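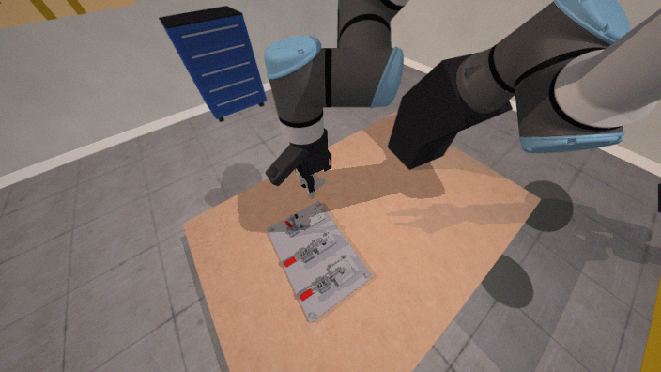
Marites Barredo asked us, on her first morning, whether the robot would mind if she started over. She had closed the clamps in the wrong order, and she wanted to know if she had spoiled it. She hadn't, of course! She started over, did it three more times her own way, and that order is the one we still teach. We think about that question a lot at Stekura, so it seemed a good place to begin.

5 min read

About Stekura

We help people show robots how to do things. Somebody who already knows a job takes hold of the arm and guides it through the motions, or sits down at a pair of hand controllers and drives it from across the room (or across the country, when the connection behaves). The robot keeps what it was shown. Then we show it again, a little differently, and again after that, until it can cope when a part turns up slightly crooked.

We started in a rented unit on Joly Street with one secondhand arm and a door that wouldn't close in October. These days there are 32 of us, split between the Joly shop and a second, much warmer building in Sallden. About half the team came from robotics. The rest were machinists, a piano teacher, two dental technicians, a crane operator and a person who used to repair accordions, and they are very, very good at this.

What we teach

Mostly bench work: clamping, loading, sorting, wiping down, putting lids on things. Toggle clamps have been our great love for the last while. A person flips one shut without looking, and you'd think a robot would find it easy, but the handle travels in an arc and the gripper has to travel with it, letting its angle change the whole way around. Pull straight and the fingers slide off. Our teachers feel that in their wrists long before any of us can write it down, and that feel is what we're after.

A lot of the teaching happens in simulation first. We build the cell on the computer, with two arms, a work table, a plate with its red-handled clamps, even the tool cabinet against the wall, and people drive the simulated arms with the same controllers they'll use on the real ones. You can drop things in there all day long! New teachers spend their first 7 days in it, and plenty of old hands go back to try out an idea before they bring it to the shop floor.

Skistgate

Skistgate is our own teaching software, and it grew out of a very simple wish, to be able to stop in the middle. In the early days, if you fumbled the last step, the whole run went in the trash. With Skistgate you can back up to just before the fumble, take a breath and carry on from there. It also keeps the fumbles, in a separate pile, and those have become some of the most useful things we own.

The current library holds 66 tasks. Some are polished. Some are one person's stubborn attempt at folding a shop rag, and we're fond of those too.

How we work

Teachers sign their work. If a robot learned a task from you, your name stays with that task. Sessions are short, with a proper break between them, as tired hands teach tired habits. Anybody on the team can sit down and teach, including the people who do our books, and most of them have.

Come and try it

Both shops open their doors to schools and curious neighbors one afternoon a month, in groups of 5 so that everybody gets a real turn at the controls. You don't need to know a thing about robots. Wear closed shoes, and ask at the Sallden front desk for the next open afternoon.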